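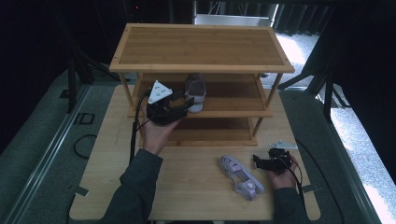
Slide 2: Putting shoes away

Speaker: Yi-chun Lam, Verkden. Slot is 24 minutes with questions.

- Task: shoes go on a three-tier rack. One is on the middle shelf, a sandal is still on the table.
- Hands and grippers here belong to a person. Say this early, people in the back rows ask.
- The sandal is the harder item. It lies on its side, and the straps give the jaws several places to close, most of them bad. The child's shoe is already on the shelf.
- The shelf above limits the approach. The jaws have to come in from the front and leave the same way without dragging the shoe.

Slide 3: Where we are

- Dallstead trial, 610 attempts by the arm on its own. Closed shoes: 85 percent placed upright on the correct shelf. Sandals: almost half that. Do not round up.
- Median time per shoe was 7 times what Wai-kit Tu needed by hand.
- Most failures came at release. The shoe was gripped well, then tipped when the jaws opened.
- Laces left out of the trial. Refer questions to Chih-ming Ho.

Slide 4: Can it do the chore yet?

- One rack, known position, closed shoes: yes, slowly.
- A hallway with a pile on the floor: no. Pairing left and right is untested.
- Shop stockroom is nearer than the home. Boxes are regular and the shelves stay put. Rosalinda Sison has the Shek stockroom numbers if pressed.
- Next trial in January, sandals only.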